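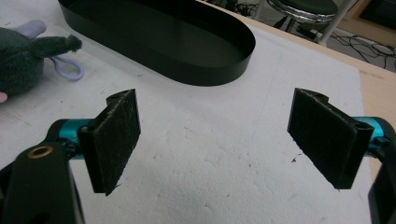
About Stellano Language School

Welcome, and thank you for stopping by! We're a small evening and weekend school teaching Italian, Finnish and Welsh to grown-ups, and we've been at it long enough that a few of our first students now bring their own grown children along (which makes us feel old, but in a nice way).

How we got started

Stellano began with one Italian class above a bakery on Harju Street. Gwion Meredith had the room for two hours a week and a box of secondhand grammar books, and he expected a handful of people. The room filled up, the stairs filled up, and by June we had a waiting list and a landlord who wanted a word with us. Finnish came next, mostly by popular demand from the neighborhood, and Welsh followed when Gwion's students discovered that he'd grown up speaking it and wouldn't let the matter rest.

These days we have our own building with four classrooms, a kitchen where the kettle is nearly always on, and a lending library of 2,587 books, comics and audio recordings. Borrow as many as you can carry. We do like to have them back eventually!

What classes are like

We talk a lot. You'll be speaking from the first evening, even if all you can manage is your name and what you had for lunch, and your teacher will help you along from there. Grammar gets its turn too, usually once you've bumped into the thing it explains. Groups are kept small, and if you miss a week your teacher will send you the notes and a short exercise.

Last year 436 people studied with us, from complete beginners to a retired couple reading their way through Italian detective novels, who are on book nine and have strong opinions about the inspector.

Our building

You'll find us in the old Veltura print shop, two blocks from the bus station. The front door sticks, so give it a good push. There's a ramp at the side entrance and free parking behind the building after 5 p.m.

Come and try a class

Your first evening is free, with no form to fill in beforehand. Come ten minutes early, have a cup of tea, and ask for Gwion at the front desk.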